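Teaching the arm to tidy up cups: a walkthrough for new club members
Posted July 27, 2021 by Sobia Khattak

If you've just joined the Humska robotics club, this is the first proper task you'll do on the arm, and it's my favourite! You'll drive the gripper by hand, record yourself putting small cups into a tray, and then train a little program to copy you. Plan on two afternoons. Faisal Cheema wrote the recording script back in April and it's been very well behaved since.

What you need
The arm, with the two-finger gripper fitted
The wrist camera and its short cable
A plastic tray and a handful of coloured cups
The club laptop with Odurlow (our recording program) installed

Step 1. Set up the table
Put the tray down on a slight angle, well within reach of the arm. Then scatter the cups. Stand some up, lay some on their sides, and leave plenty of bare table between them for now. A cup on its side is a great one to practise early, as you have to decide which way to turn the wrist before you come down on it.

Step 2. Check the wrist view
Open Odurlow and press Preview. You want both fingertips showing at the bottom of the picture and lots of table above them. If you can only see one finger, loosen the camera clamp, nudge it over and tighten it again. Swing the arm gently from side to side while you watch. A bit of blur when it's moving is fine.
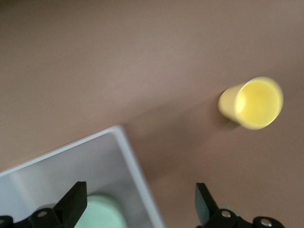
Wrist view with the fingers wide open: a green piece low in the tray, the yellow cup still out on the table.

Step 3. Record your runs
Press Record, pick up one cup, put it in the tray, open the fingers all the way, and back off before you press Stop. That's one run. We ask everybody for 50. It sounds like a lot, but once you find your rhythm they fly by (put some music on!).

Move the cups and the tray every 5 runs. If you fumble a grab and recover, keep the run, because the program learns a lot from a good recovery. If you knock a cup off the table, delete it and go again.

Step 4. Train
Copy your folder to the shared drive and start the training script with your name on the end. The club's collection is up to 1,360 runs now, and yours get mixed in with the rest. Leave it going overnight with the laptop plugged in.

Step 5. Let it drive
Keep one hand near the stop button, set the speed to slow and press Go. My first try hovered over a cup for ages and then closed on thin air, and I was still thrilled. If yours does the same, colour and lighting are the first things to look at. Close the blinds, turn the desk lamp off and try again.

When you get a clean pickup, write it up in the logbook and come find me or Faisal. We'd love to watch!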